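Clikholm Twin Bench
Two-arm recording station for teaching by example
From Brunico

If you have ever tried to teach a machine to tidy a table, you will know that the clever part comes a good deal later. First come the examples, a great many of them, each one a person guiding the arms through a small job from start to finish. We built the Clikholm Twin Bench so that those long afternoons would be as comfortable as we could make them (and we have sat through plenty ourselves!).

Both arms are mounted on a single front rail, over a green mat, with pale patterned walls on three sides to keep the rest of the room out of your recordings. A rail along the back wall takes hooks and clamps, and there is a wire basket at the side. One of our favourite starter jobs is phones and stands, which asks for a gentle grip and a fair bit of patience.
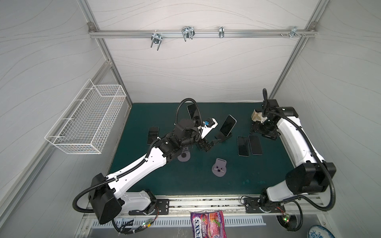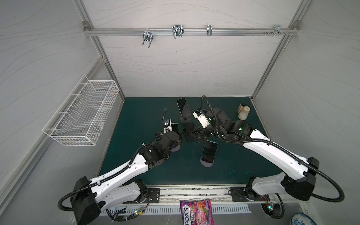
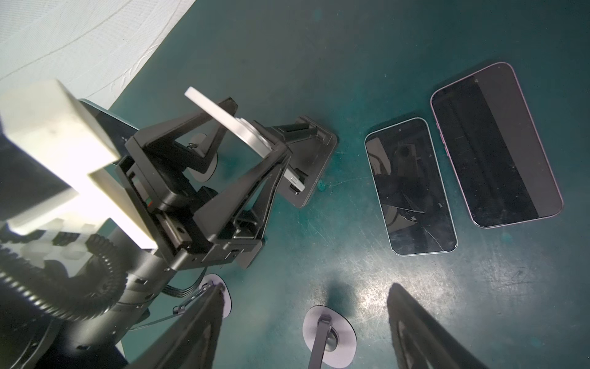
Twin Bench with the phones and stands task. First two views: the whole bench. Last view: close in at a gripper.

Every bench comes with our Hernosent recording software, which saves the camera views and the arm movements together, so you can play an example back and throw out the ones you don't care for. The Nyarko task pack adds 73 written jobs, from very easy to rather fiddly, and we are always glad to hear suggestions for more.

Order code: 3632
Bench weight, with arms: 82 kg
Delivery: 7 weeks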